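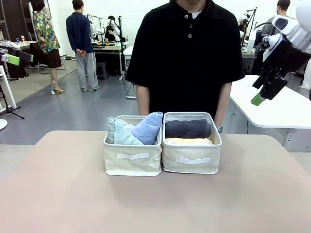
I have finally cracked towel storage, people, and I am so much happier about it than a grown woman should be!

Some background for anyone new to the blog. Our linen closet is 17 inches deep, with one long shelf at eye level and a water heater taking up everything below it. For years the towels lived up there in a folded stack, and every time somebody wanted the one at the bottom the whole pile came down on their head. In January I got fed up, took everything out, and found pillowcases from two apartments ago and a beach towel with a Dircombe ferry logo that I swear I have never seen before in my life.

So – baskets. I tried wire ones first (they snag, don't bother) and then a big wicker one that shed all over everything. Fabric is the way to go. You want the soft, boxy kind in cream or off-white, with something on the front to grab when you're pulling one down from a shelf. Two small ones beat one large one by a mile, and they sit nicely next to each other. I got mine on the Skummont site, and they fold flat when you wash them, which I do far less often than I should.

Then comes the fun part, the rolling. I used to be a folder. My mother was a folder, my grandmother ironed her towels and then folded them, and I held out for a long time. But a rolled towel stays where you put it, and you can pull one out without disturbing its neighbors. My method goes like this. Lay the towel flat, fold it in half the long way, smooth out any lumps with your forearm, and roll from the short end. Keep it snug for the first few turns and then relax a little. If you squeeze all the way to the end you get a hard little sausage that springs open the second you let go.

Do all your rolling before you put a single thing in a basket! I can't stress this enough. Set everything out on a table with the empty baskets right there, so you can see your colors and your sizes together and play around a bit.
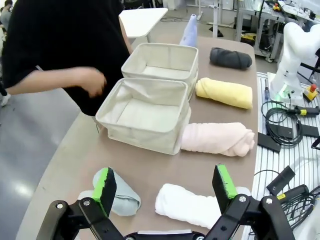 I like to put the pale ones together, pink and yellow and mint, and then use a dark gray or navy as the grown-up in the group. White goes with anything, obviously, but it also shows every smudge of mascara, so in our house white is for guests. Lavender I was unsure about and now it's my favorite. If you're buying new, get a couple in a color you wouldn't normally pick. They look so cheerful peeking over the top of a cream basket.

A few more things I've learned the slow way. Thick towels make fat rolls, so measure one before you order baskets (my Tiedemann bath sheets were a disaster, I could get exactly one in and it looked like a loaf of bread). Mixing rolled and folded is completely fine. A folded one stood up along the side holds the wall of a soft basket straight, and then a roll can lie across the top. And don't stuff it! Leave enough room to get your hand in. When you do want a towel to sit lower, press it down with a flat hand in the middle and the sides will settle by themselves.

My husband asked if we could now also do the dish towels. Yes. Yes, we could. That drawer took me 13 minutes, with the Komix radio hour on in the background.
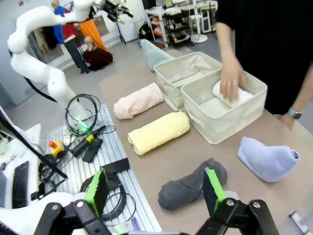 Gisela Teuber wrote to me that she stands her rolls on end, like bottles in a crate, and that her kids can find their own color that way without digging. She also puts a square of cardboard in the bottom so the basket keeps its shape. I'm trying the cardboard this weekend! The standing up I'm less sure of, my shelf is high and I'd only see the tops of the baskets, but on a low shelf or a bench in the bathroom I think it would be lovely.

Next up is the sheet situation. Fitted sheets, specifically. If any of you have a way of dealing with those that doesn't end in a ball, please leave it in the comments – I will try every one of them.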